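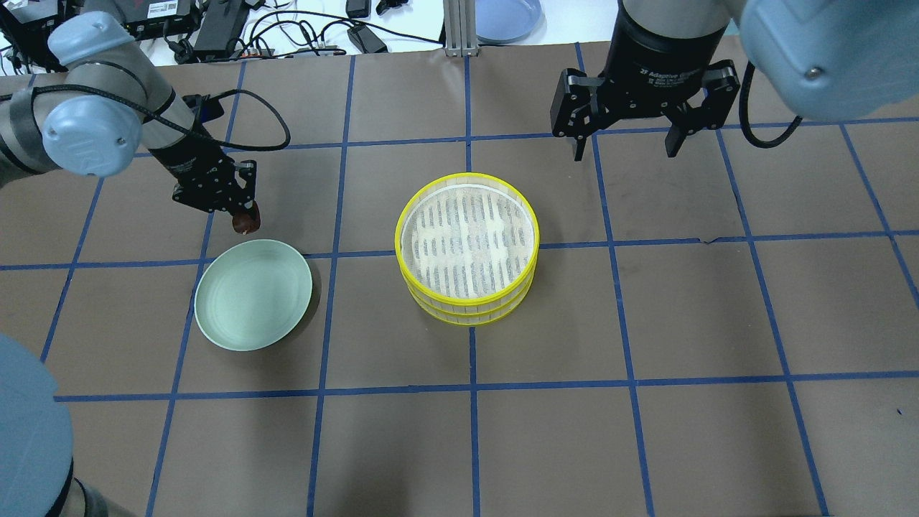 Dilruba Ekanayake wrote in to say that my dumplings split because I roll the wrappers too evenly, and that I should quit blaming the flour. Thick in the middle, thin at the rim, she says, and let the dough sit under a bowl until it feels like an earlobe.

Well! I went and pinched my earlobe, and then I pinched my dough, and she has a point. My dough felt like an elbow.

For anyone who missed the August post, I've been trying to make pork and cabbage dumplings the way I remember them from the place on Mollah Street, which closed before I ever thought to ask how they did anything. Those had a wrapper with some chew to it, and a little puddle of broth inside that would burn your chin if you bit in too fast. Mine so far have been more like a meatball wearing a damp napkin. My brother ate a whole plate and said they were "filling," and I've thought about that word a lot.

So this week I started over. I've been using two cups of all-purpose flour and water just off the boil, stirred in with chopsticks until it looks like a shaggy mess, then kneaded once I can stand to touch it. I used to rest it for 22 minutes (don't ask, it was the length of a TV show). Now I leave it a full hour and go do something else, and the difference when you roll it out is huge. It just goes where you push it instead of springing back at you.

The cabbage is the other thing. I'd been salting it and giving it a sort of polite pat with a paper towel. You have to really wring it out, in a dish towel, over the sink, like you're mad at it. All that water has to go somewhere, and if it isn't in the sink it's coming through the bottom of your wrapper. The broth part I'm getting from chicken stock now, beaten into the pork a spoonful at a time — four spoonfuls is as far as I've dared to go — until the meat gets sticky and a bit fluffy.

Pleating, I'm still terrible at. I can do one side okay and then my thumb forgets what it's for. Every video I watch is some person doing it at lightning speed while chatting about their grandkids. My best ones look like little coin purses and my worst ones look like I sat on them, but they all taste the same with enough black vinegar.

Oh, and line the basket! Napa leaves are my favorite, because then you get to eat them after. Parchment with some holes poked in it works too. I skipped it exactly once and left the bottoms of the whole batch behind.

Next I want to try a shrimp one with chives, if the market has decent chives in December. Dilruba, if you're reading, do you use an egg in yours or not? I've got half a bag of flour left and nothing planned for Sunday.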